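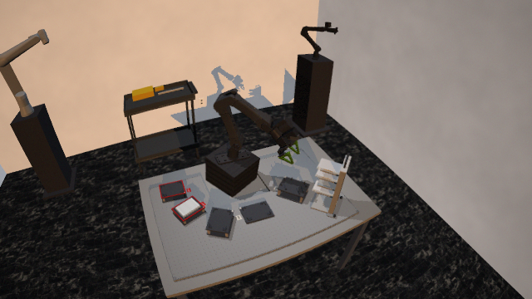 How often should the fasteners at the base of the arm be checked?
Check them after the first 30 hours of operation and every 100 hours after that. Record each check in the service log.

4. Preparing the Bakow Bench Kit for First Motion

1. Confirm that main power is off and that the emergency stop is pressed in.
2. Tighten the base fasteners in a cross pattern.
3. Place each tray on the bench and enter its position in the Drustis software.
4. Release the emergency stop, turn on main power, and wait roughly 2 minutes for the controller to start.
5. Select Home. Do not load parts until the Ready message is shown.

Note: Tray positions must be entered again whenever a tray is moved.

CAUTION: Keep hands clear of the gripper fingers while main power is on.

Service requests should be addressed to Ashton Donnelly, Semwal Technical Support. Section revised Jan 7, 2026.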